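So I finally picked up Drinness again this weekend, after leaving it on the shelf since January with my poor little cargo captain stuck outside the second lighthouse. If you missed my first post, it's a puzzle platformer from a tiny studio called Dorkier, and the whole thing takes place on a chain of islands that keep drifting around while you're trying to jump between them. I love it and it makes me want to throw my controller into the sea.

The big patch is what got me back. They've redone the wind! Before, a gust would just shove you sideways with no warning (usually into the crabs, I hate the crabs). Now the grass leans over a beat before it hits, so you can plan your jump. Sounds like a small thing, but I got past the lighthouse on my second try and I may have yelled loud enough to scare the cat.

Each island still has 100 shells to find and yes, I'm still going for all of them. Masanja, the swampy one, is finished. I had 98 for ages and the last 2 were behind the waterfall right next to where you start, where I must have walked past them every single time I loaded the game. Wutard is going slower. It's the ice level, and I have never met an ice level I liked. You slide off everything, the music is a bit sleepy, and the checkpoint before the boss is way too far back. If anyone from Dorkier reads this, please move that checkpoint, I'm begging.

Two player mode got some love as well. The second player used to be a floating lantern who couldn't do much, and now the lantern can freeze an island in place for a few seconds. We played that way all evening and it felt like a different game, mostly a louder one. We did get one crash when both of us paused at the same time, so save often.

Still no photo mode, and the map is still tiny on a TV across the room. I'd take a bigger map over new hats any day, though I did buy the walrus hat and I'm wearing it right now. In the game, I mean.
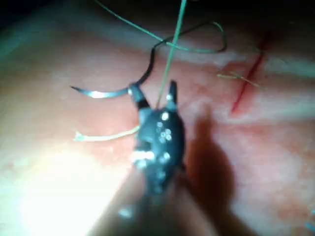
What I'm playing next

Probably more Wutard, grumbling the whole way. After that I want something short with no ice in it, so leave me your picks in the comments!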